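We use cookies to keep you logged in and to see which threads get read. OK / Manage settings

4 min read

Oiling a table vs leaving it alone: where did everyone land?

mallee_mum
Righto, I need opinions and I know this lot has them. We've finally bought a proper dining table after 3 years of eating off my nan's card table, and the bloke who sold it to us in Cladham said to oil it every month without fail. My sister reckons that's rubbish and she's never oiled hers once. It's a pale timber, no gloss to it at all, and I've got two kids who treat texta lids as optional. So do I oil it, wax it, paint some sort of hard finish on it or just let it get on with being a table?

geum_and_tonic
Every month is bonkers. I do mine twice a year, once in June when we're all stuck inside anyway and once when I remember. If you oil a pale timber too often it goes that orangey honey colour and you can't get it back without sanding. Ask me how I know! (My old desk. RIP.)

Tobes_in_Ritham
Gonna disagree a bit. Monthly is right for the first little while if the timber's new and thirsty, then you back right off. What did he sell it to you with on it already? If it's been lacquered at the factory the oil will just sit on top and go sticky, and you'll be swearing at it with a rag for a fortnight. Put a drop of water somewhere out of the way, underneath if you like. If it beads up and stays beaded, leave the oil in the shed.

mallee_mum
Did the water thing on the underside. It soaked in, but slower than I thought it would? Dark spot, faded by dinner. Is the underside even finished the same as the top, though? Now I'm second-guessing the lot.

Tobes_in_Ritham
Often it isn't, sorry, should have said. Plenty of makers only do the top and edges. Try it up top in a corner where the fruit bowl lives.

comfort.aryee
Hello! Long-time reader. I finish furniture for a living (small shop, mostly repairs) and I'd be gentle with the advice to oil anything until you know what's there. If it turns out to be raw, I'd go for a hardwax oil over a plain one with small kids about. Two thin coats, and I mean thin, you should feel like you're being stingy. Wipe off everything that hasn't gone in. Most of the sticky tables I get brought have had far too much put on by somebody being generous.

Also please lay your oily rags out flat outside to dry. Don't scrunch them up in the bin, they can heat up and catch fire all by themselves.

geum_and_tonic
^ Yes to the rags. My neighbour lost a wheelie bin that way.

dropsheet_dan
Unpopular opinion, put a polyurethane on it and never think about it again. Matte poly has come a long way. I did ours when the eldest was crawling and it's had glitter glue, curry, a whole bottle of nail polish remover (okay, that one left a mark) and I wipe it with a dishcloth. You oil people are signing up for a hobby.

comfort.aryee
I don't hate poly on a family table, for what it's worth. The catch is repairs. When it does get a deep scratch you can't really touch up one spot and have it blend, so you're sanding the whole top. With hardwax you can rub back the bad bit and go again on a Saturday arvo. Depends which kind of annoyed you'd like to be.

dropsheet_dan
Fair. Still team poly.

SieunHan
Coming in from the stingy corner. I was quoted 700 to have ours stripped and refinished and nearly fell off my chair, so I did it myself. Spent just under 100 on sandpaper and a tin of Jivedo hardwax in the natural tint, which keeps light timber looking light instead of going yellow. Took me a long weekend with a lot of tea breaks. The tint is worth it imo, the clear one made my test board look wet and it stayed that way.

mallee_mum
Ooh, okay, the colour is the bit I care about most. Si-eun, did you go to 240 grit or stop before that? And did you do the legs as well or only the top?

SieunHan
Stopped at 150! The tin says not to go too fine or the oil can't get a grip. Legs I left as they were, no regrets, they're under there in the dark. Only thing I'd change is I'd have waited longer between coats, the second went on a bit streaky near the window end and I had to buff it like mad. And do a test patch first, a big one, at least 30 centimetres long, because a tiny one tells you nothing about colour.

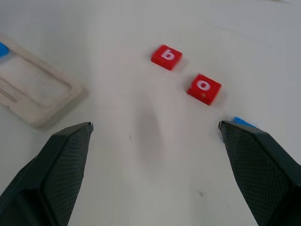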